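4.2 Wheelchair task

The second task of the student project was moving an unoccupied folding wheelchair past a hospital bed. The team at Virkthorpe began work on it in May, after the Lisudon course had ended. Both arms hold the chair by its push handles, and the base supplies the motion.

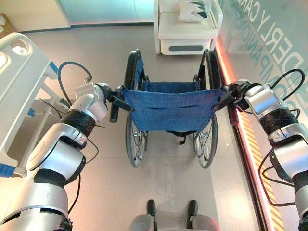
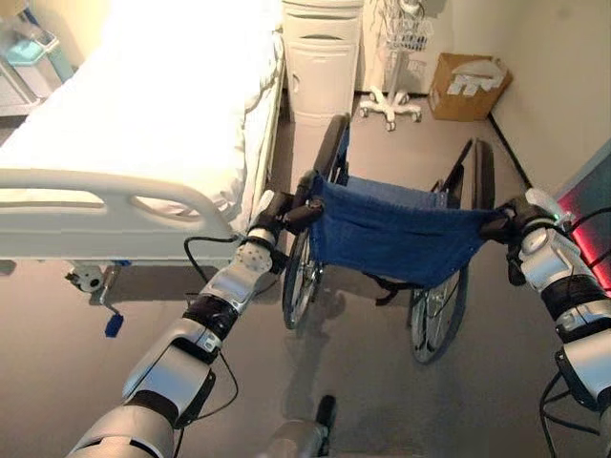 Figure 5. Two-handed grip on the push handles, with the bed to the left of the chair.

Training used 1000 teleoperated runs. Early policies let one wrist lag in turns, so the chair drifted toward the bed. We added a penalty on the difference in wrist force — the same term Jacobs used for the cart task — and kept the base speed fixed. Runs in which either hand lost its grip were scored as failures, even when the chair reached the goal.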